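Home | News | Reviews | Agencies | Contracts | Contact

Review: Villow Contract Tracking Software for Small Procurement Offices

Jan 27, 2018 | By Bonifacio Vallejo

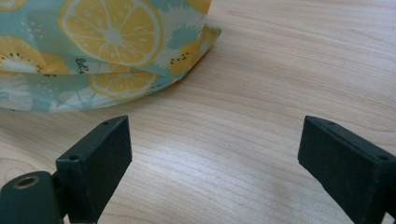
Khan asked whether Villow could replace the spreadsheets that most purchasing offices still keep beside their official systems, and whether staff would need formal training to use it. The answer to the first question is a qualified yes. The second depends on the size of the office.

Villow, published by Olberg, records awards, option periods and delivery dates in a single register. For this review, it was loaded with 300 open orders, and the import took 40 minutes. Seven records were rejected for missing vendor codes - the error report named each one clearly.

Search is fast, and the renewal calendar is the strongest feature. Notices go to the contracting officer and the program office at the same time, and a supervisor may add further recipients. Reports are less satisfactory. Column headings cannot be changed, and totals by fiscal year must be exported and prepared elsewhere.

The user manual runs to 55 pages and is adequate. Offices that now use Lamico should note that attachments do not transfer and must be uploaded again.

Villow is recommended for offices with modest reporting duties. Larger agencies should request a trial period before making an award.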